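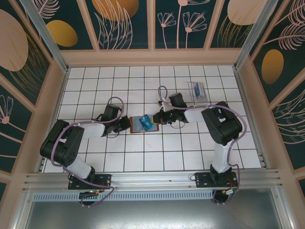
What We Carry When We Carry Nothing

By Cecilia Kpodo

My bank would like me to stop carrying a wallet. So would my phone, my gym and the transit system, which last July took away the paper ticket and replaced it with an app that needs a password I set in a rage and have never typed correctly since.

I held out for years. Then I left my wallet in a cab in Klinhom, and for 14 days I lived the way the future wants us all to live, paying for soup by waving my wrist at it.

It went fine, mostly. The bakery took the phone. The pharmacy took the phone. The man who sharpens knives outside the Bretex building did not take the phone, and looked at it the way you would look at a fish somebody tried to pay you with.

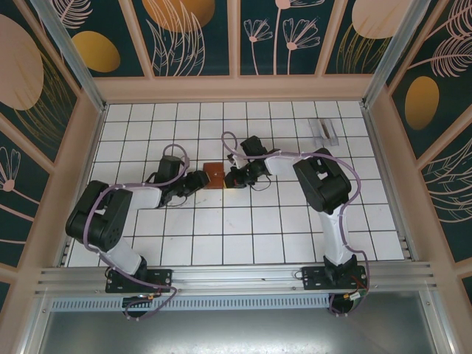
What I missed was the junk. My wallet held 18 cards, of which I used 2. The rest were a kind of autobiography: a library card from a town I left in my twenties, a punch card for a sandwich shop now selling mattresses, a dentist's appointment I am fairly sure I skipped. An app would have deleted all of it and sent me a cheerful message saying how much space I'd saved.

My father kept the same billfold for 30 years. It had taken on the exact curve of his hip, and you could have picked him out of a lineup with it. I can't imagine my daughter weeping over my old login.

The cab company called in the end. Everything was there except the cash, so I think of it as a storage fee. 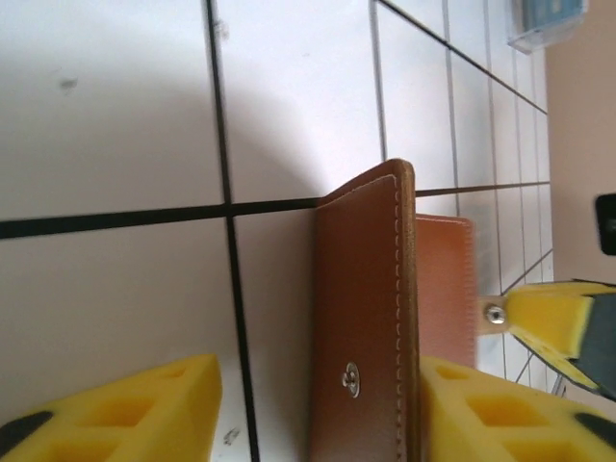 Brown leather, pale stitching, one silver snap: a wallet, still hanging on.

I've since thrown out the sandwich card. Then I went back and got it out of the trash.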